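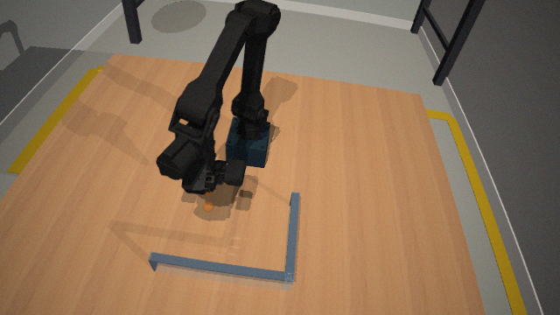
Drorkilus Backup: Frequently Asked Questions

New to Drorkilus, or just wondering whether your files are really safe? We collected the things people ask us most. If you don't find your answer, write to us through the help form inside the app. We love getting mail!

What does Drorkilus do?

Drorkilus makes encrypted copies of the files on your computer and keeps them up to date in the background. You pick the folders, it does the copying. If your laptop gets dropped, stolen or soaked in coffee, you sign in on another one and pull everything back down, folders and all.

Isn't that the same as syncing?

Close, but there's one big difference. A sync service mirrors whatever you do, so if you delete a file on one device, it disappears from the others too. A backup keeps older versions. Drorkilus holds on to every version of a file for 90 days, so you can go back to the draft you had before you "improved" it (we have all done this).

Can you read my files?

No. Your files are encrypted on your own computer before they go anywhere, and the key is made from your passphrase. We never receive the passphrase, so what sits on our servers is scrambled data that we can't open.

What if I forget my passphrase?

You'll need your recovery sheet. Drorkilus offers to print one when you set up your account, and you can make a fresh one any time under Settings, then Security. Please do this! Without the passphrase or the sheet we have no way to unlock your backup, however nicely you ask. Keep the sheet somewhere away from the computer — a drawer at a relative's house works great.

How long does the first backup take?

That depends on your upload speed and how much you have. A folder of documents can be done before lunch, while a big photo library may need several nights. You can keep using the computer the whole time, and you can turn it off too. Drorkilus picks up where it stopped. After the first run, only changes get sent, and most people don't notice it working at all.

Will it slow down my internet?

It shouldn't. Open Brokau, the little scheduler that comes with every plan, and choose the hours when backups may run. You can also set a speed limit for daytime and lift it at night. If you make video calls from home, try the "Quiet while calling" switch. It's our favorite thing in the last update!

How many computers can I use?

The Moya plan covers 2 computers and the Prundon plan covers 8. Phones and tablets can be used to look at and download your files on either plan, and they don't count toward the limit. If you replace a computer, go to Devices, choose the old one and click Hand Over. The new machine takes its place and you don't have to upload everything again.

Which languages is the app available in?

There are 47 at the moment, including right-to-left ones. The app follows your system language, or you can change it under Settings, then Display. If you spot a clumsy translation, tell us — those reports get fixed fast.

Does it protect me against ransomware?

It can help you recover. If something locks up your files, the locked versions may be backed up too, but the earlier ones are still there. Clean the computer first, then open Restore, turn on the date slider and drag it to a point before the trouble started. You can bring back a single file or the whole lot. You should still keep your system updated and be careful with strange attachments.

Can I back up an external drive?

Yes! Plug it in, open Folders and tick the drive. Connect it at least once a month so Drorkilus can check for changes. If it stays unplugged longer than that you'll get a reminder by email, and the copies are kept in the meantime.

How do I cancel?

Go to Account, then Plan, then Cancel. Your backup stays available for download until the end of the period you've paid for, and after that it is erased. Want it gone sooner? Choose Erase Now on the same page and type your passphrase to confirm.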